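How to Lay a Slatted Floor Over Part of a Concrete Room

Concrete is a fine thing to park a car on. Standing on it for an afternoon is another matter, and by July my knees had filed a complaint. I had no budget for a real floor, so I covered the half I use.

Sweep first, then sweep again. Scrub any grease and leave the stains, which have lived there longer than you have. Start the boards at the wall and keep them parallel, checking every 4 rows. Mine drifted and I pulled up 15 boards to fix it.

The mat goes on last. I unroll mine the night before so it can forget it was ever a tube.
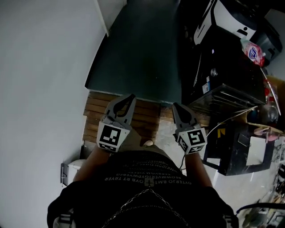 Do the boards need to be fastened to the concrete?

Loose is fine if they're joined to each other and the first row sits snug against the wall. Glue is for people who never change their minds.

Leave a small gap wherever you meet door trim. Wood swells, and trim always loses that argument. Once a month, fold back the mat and vacuum between the slats, where you'll find every screw you swore you never dropped.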